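Clondholm Automation
Evaluation sites wanted: Zurnton benchtop assembly kit

Posted 6/16/21

Clondholm is looking for 3 outside sites to evaluate the Zurnton kit before general release. Teaching labs, small machine shops and independent integrators may apply. The kit is on loan for the length of the evaluation, and participants are paid a fixed fee of $3000 on delivery of the final report.

What the kit does

Zurnton is an arm, gripper and wrist camera package for light insertion and placement work on a bench. The evaluation task set is built on a gear board: plastic spur gears are placed on metal pegs carried by an aluminum extrusion rail. Fit is close enough that a small angular error at the wrist will stop the gear from seating, so most of the trial is concerned with approach angle and contact.

The gripper housing carries two square fiducial markers. The fingers are open-frame parts and can be swapped without removing the wrist bracket. Evaluators may print their own fingers, provided the drawings are submitted with the report. 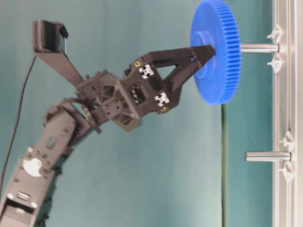
What participants will do

Set up the kit on their own bench, following the draft manual as written. Deviations from the manual are to be logged, including the ones that seem obvious.

Run 145 gear placements using the supplied program, then repeat the series after remounting the camera bracket. Report each attempt as seated, partly seated or failed, with the log file attached.

Write one additional task of their own choosing. Source code stays with the participant; Clondholm asks only for a copy to test against.

Join a call every 2 weeks with Meenakshi Murthy, who runs the evaluation program.

Requirements

Working knowledge of Python and of basic arm safety. A rigid bench, grounded power and a cleared area around the arm's full reach. One named person must be present whenever the arm is powered — unattended running is not covered by the loan agreement.

Prior experience with force-controlled insertion is useful but not required. Sites that already own a Promthorpe controller should say so, as a separate firmware build is needed.

How to apply

Send a one-page letter to Murali Achari, Evaluation Desk, Clondholm Automation. State the bench dimensions, the operating system to be used and the name of the responsible operator. Photos of the bench are welcome. Kits ship in January, and shipping both ways is paid by Clondholm.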